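Gidus planner, gallery page

Pics and notes from the February push on the planning stack. Not a paper, not a tutorial, just what got done and what still looks dumb. Most of this is Flurina Stöckli's branch plus the tooling Rachid Tawfik keeps rebuilding. Page will get more pictures when somebody has time to sort them.

Quick background if you landed here from the Wondurham list. Gidus is the planner and the executor. Imhof is the sim side: scene loading, contact settings, rendering. Dronau is the log viewer. They used to be one repo. Splitting them took way longer than it should have but merges are sane now.

What changed in the planner:

Grasp scoring moved out of the main loop. Runs in its own process, hands back a ranked list, planner takes the top one that has a reachable approach. Before that we blocked on scoring every time the scene updated and the arms sat there thinking.

Two arms, one scheduler. Each arm asks for a chunk of workspace and gets it or waits. Marius Iordache wrote the first version on a train and it's still mostly his code. Deadlocks are gone as far as we know. If both arms want the same chunk, the one already holding something wins. The other parks.

Retry logic. Used to be 14 retries, which was silly. Now it's 4 and then it gives up and says why. Reading the "why" strings turned out to be the most useful thing we did all month, go figure.

Perception, short version: Bastien Leblanc swapped the segmentation head and round stuff got a lot better. Clear glass is still bad. Caps and lids get picked up fine, the glass under them comes back as a hole in the depth. Workaround is to fit a box from the cap down to the counter and pad it. Ugly — works well enough for collision checking, don't try to grasp off it.

Kitchen scenes next. These are all rendered in Imhof, 175 layouts in the current set, made by shuffling the same props around the counter. Task for the round-object runs is pick, carry over the sink, let go. Carry height is a planner parameter now and not a constant buried in the executor (sorry Heidrun). 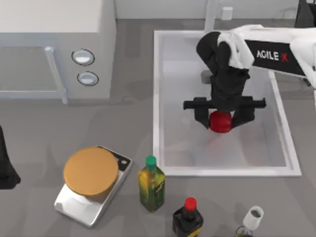 The release check is the part we're least happy with. It wants both fingers clear of the object mesh before the arm can back off, and sometimes the mesh and the colision hull disagree by a hair. Then the arm waits. And waits. Heidrun Ruchti has a patch that compares against the hull only — not merged, needs a run on the full layout set first.

Also on the list:

Cloth. Solver is stable at small time steps and slow as mud. Planner ignores cloth completely for now, no collision margin, nothing.

Faucets and other tall thin stuff. Voxel size was eating them. Finer grid near the sink fixed it, costs 2 extra seconds at startup.

Dronau replay scrubbing backwards. Works on short logs, falls over on long ones. Rachid knows.

Configs are in the kitchen folder in Gidus, the README there is out of date but the paramater names are right. Bugs to the tracker please, not to my inbox.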